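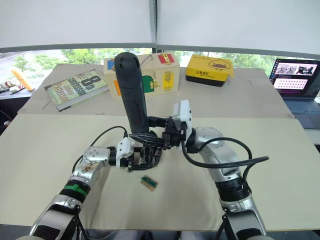

Drulavar is the bimanual coordination layer of the Skaltetti control stack. It takes two independent arm controllers and exposes them to the planner as a single closed kinematic chain whenever both grippers hold the same part. With a cylindrical handle held upright, one gripper low on the left and the other slightly higher on the right, the solver treats the grasp offset as a fixed constraint and distributes internal force between the wrists. Grip order and release order are set per task.

Products Drulavar Niven Heseck Downloads Support

Perception is handled by Niven, a separate process that publishes object poses and a confidence value for each. When one gripper occludes the other, Niven holds the last valid pose for 12 frames and then flags it as stale. The planner will not close a gripper on a stale pose — this behaviour can be overridden in the licence file, but we don't recommend it.
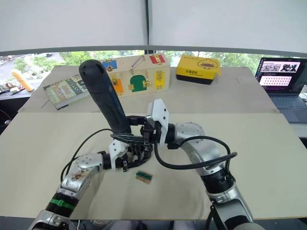 Both grippers at the base of a black handle with blue accents.

Release 11 adds a collision margin for gripper housings working in near contact, adjustable per link. Cable loops are modelled as swept volumes. Default planning timeout is 140 ms. Logs are written in Heseck format and can be replayed offline without the arms powered.

Part no. 1272. Supplied as a signed package for two-arm cells. Integration queries to Maricruz Villaseñor; licensing and renewals to Craig Baxter. Page updated February 13, 2025.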